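Back from two weeks of budget hearings

I spent most of January in Drota, sitting in on the district's public budget hearings. I used to work in a town clerk's office, so this is my idea of a good use of vacation time. A few people asked me to write up how it went.

Drota covers the town itself and a ring of villages, the largest of which is Wuvska. Until recently the whole budget was drafted in town and the villages got a printed copy once it had passed. Now each village gets a hearing before the vote, and the council has to answer written comments in writing. The rule is short and leaves a lot out. It doesn't say how long a hearing should last, or who takes the notes. 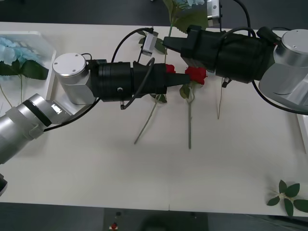 The Wuvska hearing started at 6 p.m. and ran until after nine. The hall had 39 chairs and people were standing along the back wall. Most of the talk was about the road to Chong, which floods every spring, and about the bus, which stops running in the early evening. The budget itself came up late. When it did, the questions were good ones. A woman near the front wanted to know why road repair and snow clearing were on the same line, because in a hard winter the plows eat the money for the potholes. The finance officer said it had always been done that way, and then said he would look at splitting it.

I've heard "we'll look at it" in a lot of meetings. In this case the revised draft came out with two lines where there had been one. It's a small change and it doesn't add any money. But next year somebody in Wuvska can point at a number and ask what happened to it, and before they couldn't.
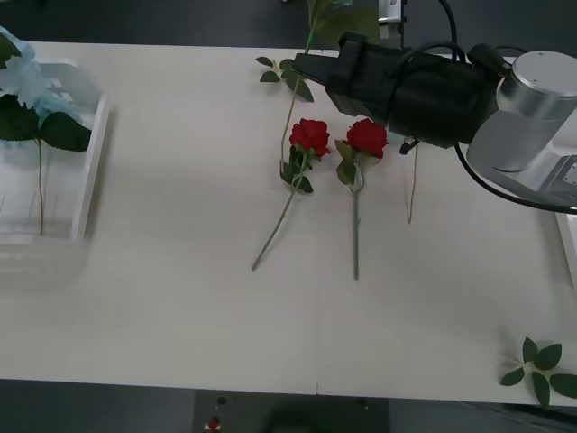
Robot arm over a white tabletop.

The Chong hearing was weaker. The notice went up on the district website and on the board outside the office, and most people in Chong don't pass either one. Turnout was low and the council members did nearly all the talking. I would have put a sheet in the shop and another at the school -- that was how we did it in my old office, and it cost us the price of the paper.

The written comments are the part I'd keep an eye on. The replies I read were polite and some of them were specific. Others just repeated the paragraph from the draft that the person had been asking about. There is no deadline for a reply either, so a comment can sit until after the vote.

I'm planning to go back for the midyear review, when they compare what was spent with what was planned. The notes from both hearings are supposed to be in the district office by then, and I'd like to read them against my own.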